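Quick one, been at the solicitor's since eight and I'm shattered.

So the judge has finally said something about the family visa delays. Not a ruling as such, more of a telling off. The ministry has to hand over a list of every child still waiting to join a parent, and it has to do it in four weeks. They asked for eight. They didnt get eight.

Elvia Villaseñor was in court in the morning and sent me her notes. Around 70 families in the case now. It was 50 in January. Most of them had their papers stamped ages ago and then just, nothing. No letter, no phone call. One dad rings the same number every week and gets the same recorded message.

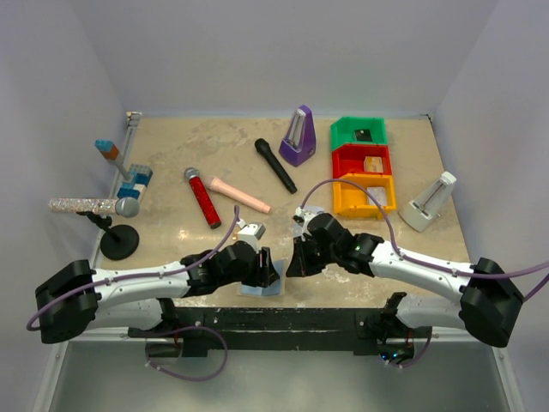
Tineke Segers wrote in after my last post to say the list is all very well but her nephew has been on three lists already, and what the family wants is a date. Fair point. I'd want one too.

The ministry's line is that the files are held in different offices and can't be matched up quickly. Their barrister said this twice. The judge asked how the fees had been matched up quickly enough and there was a bit of a silence, going by Elvia's notes.

Anyway. Roel Dekker is putting together a sheet for anyone who thinks they should be in the case and isnt. Reference number, date you applied, any letter you got back, even the useless ones. 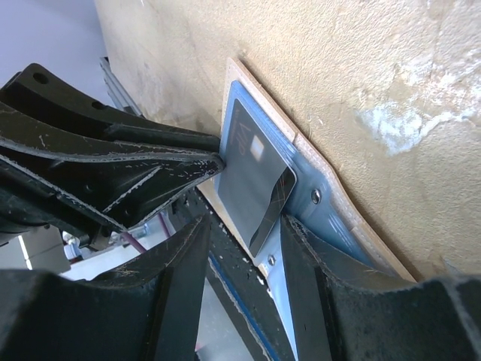 Can you still join if your application was refused? If the refusal came after the papers were stamped, then you can, but you need to get the refusal letter to Roel before the list goes in.

Elie Qaisi is doing the Arabic version of the sheet tonight. Ans De Haan has offered her kitchen table for form filling, late afternoons, bring your own pen. More when I've slept and read the order properly, it's long and my printer's out of ink.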